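Yurt Community Games Library marks first year with longer hours and a winter open house

2022-07-25

The Yurt Community Games Library, which lends board games, jigsaws and card games to households right across the district, will extend its opening hours and throw open its doors for a winter open house, with soup on the stove and every table set up for play.

The library opened last May in the old drapery on Getedov Street, with a front room full of donated games and a borrowed kettle. It now has 471 member households and a catalogue that passed 1000 titles earlier this month, when a rather well-loved farming game came in from a family moving interstate (with all its sheep, we're delighted to report).

"We thought we might get a few grandparents looking for something to do in the school holidays," said founder Hülya Eren. "We did get the grandparents, bless them, and then they brought their neighbours, and the neighbours brought teenagers, and by spring we were putting chairs out on the footpath. I've lived here most of my life and I've met more people over a game of dominoes this past year than I did in all the years before it."

Membership costs $20 a year for a household of any size. Members may borrow up to three games at a time and keep them for a fortnight, and there are no fines for late returns – a friendly phone call usually does the trick. Missing pieces are forgiven too, provided they're mentioned, and the spare parts drawer has come to the rescue of a good many sets already.

The new hours will see the library open until 9 pm on two evenings a week, after plenty of requests from shift workers and from parents who can't get away before dinner. The evening sessions will be hosted by Csaba Farkas, who has run the chess table since the first winter and is always pleased to teach a beginner, and by Ginette Riviere, whose French-language word game nights have built up a loyal following.

The extra hours have been made possible by a grant from Cirik, the local hardware and homewares family business, which has also supplied new shelving for the back room.

"My own kids learnt to count with a pair of dice at the kitchen table," said Cirik manager Güven Güneş. "It was an easy thing to say yes to, and I may have joined up myself on the way out."
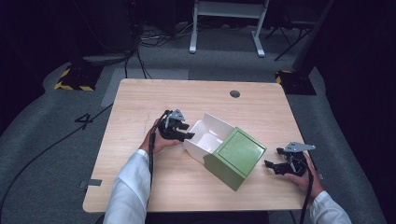

A box with a green lid and an open white tray on a light wooden table.

The open house will run from 10 am to 4 pm on the first weekend of the new hours. Entry is free, children under 12 should come along with a grown-up, and donations of complete games in good condition will be gratefully received at the side door.

Media enquiries: Şengül Kozan, Yurt Community Games Library, at the front desk during opening hours.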